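Serkero hand gripper: a month in, and I'm keeping it

So I finally caved and bought the Serkero, the hand-held gripper you squeeze yourself to record chores for a robot arm. I'd been using the Zoubi before this (fine, but heavy, and my wrist hated me by lunchtime).

Setup took me 25 minutes, and most of that was hunting for the right page in the manual. Why is charging in the back?? Anyway. Once it's going, you just pick things up and put them down, and it saves each go as a clip. I've done a little over 1,000 clips now, nearly all of them cloth stuff on the bed, and I've only had it freeze on me 2 times.

What I love: the blue rubber fingertips! They grab a thin fold of fabric without that horrible sliding the Zoubi does. The squeeze is light too, so I can do a long stretch after dinner and still hold a coffee cup.

What I don't love: the finger arms are wide, so getting down between a pillow and a wall is a pain. The Bamano app is slow to upload once you've got a big batch waiting (I go make a sandwich). And spare tips only come from Pristano, who took all of June to send mine.

The tips are meant to last 3,000 squeezes. Mine still look good, so we'll see. Four stars from me, five if they fix the app. 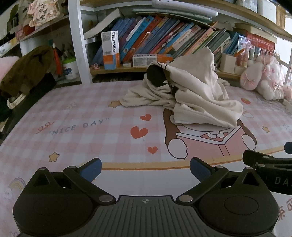 Serkero over the bed, crumpled cream cloth up next, bunny supervising.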